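23 September 2023

Knife pick task again, third run of the Skundham build. The force stop did not trip. The log has contact at step 1,214 and the fingers kept driving down for 9 more steps before the controller gave up. The blade mesh has almost no thickness, so my guess is the collision check saw the counter and missed the knife. 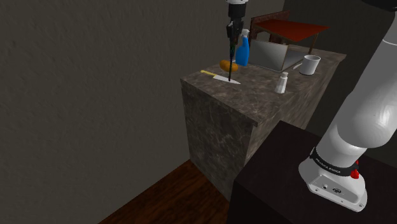 Kevin Quinlan wants the limit lowered. I would sooner fix the mesh first – a lower limit will trip on every mug and bottle. Second fault: one object loaded with the test texture again. Sorcha says the path in the asset list is stale. Left it for now, since it does not affect contact.

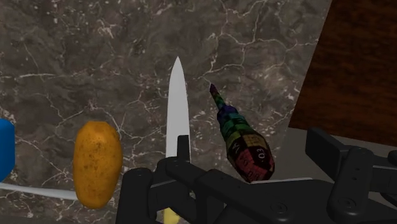
Gripper view, knife point up. Test-textured asset to the right of the blade.

Reran with limit unchanged, 6 seeds. No result yet.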